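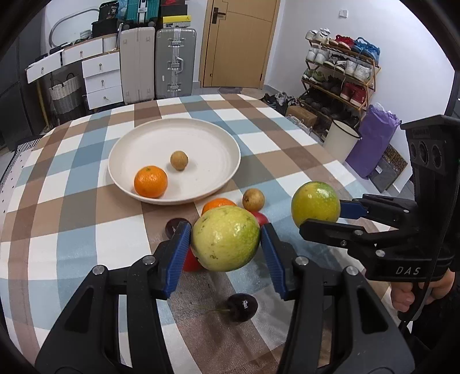
TESTING & TOOLS

Search this site Enter keyword Search

A soft hold for a hard day of picking

At Movudberg the fruit is sorted in a long cold hall, but the question of which fingers should do the sorting is being decided on a round table with a checked cloth. Thảo Mạch prefers it so. She works on gripping for Botano, a small firm that packs mixed fruit boxes, and she says that a laboratory bench teaches bad habits, because on a bench every object waits in the correct place.

On her table the fruit lies on the plate and beside it, mandarins and longans and dark cherries close together, and two people must reach in at the same time without touching each other's tools. The grippers are held in the hand. Each one has black jaws with blue pads at the tips, and a camera goes with the hand wherever it goes.

The large yellow-green fruit is the favourite of everybody who tries it for the first time. It fills the space between the pads and it is easy to feel when the hold is good. The cherry is another matter. With the jaws this wide, the person must come down slowly and close them almost completely, and the stem can turn the fruit at the last moment. Kha Ông, who shares the testing with her, asked for 50 tries with the cherry alone before he would give an opinion.

His opinion, when it came, was short. "For the big fruit I trust my hand. For the cherry I trust my eyes, and then the fingers are in front of my eyes."

They wrote down 392 holds in April, first with the ribbed pads and later with a smooth pair made by Drarnix. The smooth pair was kinder to thin skin, but a mandarin slipped from it more often when it was taken near the top. Thảo Mạch had expected the opposite and repeated that part of the test the next morning. The result stayed the same. 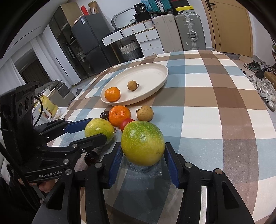 What the second hand is for

Most arms that Botano has looked at work alone. Kha Ông thinks this is a mistake for a crowded box, where one gripper could move a neighbour away while the other takes the fruit. He and his colleague have practised this until they hardly speak during it. The weak point is the cable, which likes to catch on a sleeve.

Fruit for the tests comes from the Hứa shop, across the road, and there is a limit of 200 grams for one piece until the arm has been chosen. Two arms are still on the list. The lighter one is slower, and Thảo Mạch would take it today if the decision was hers. She has asked to try both again with the cherries in season.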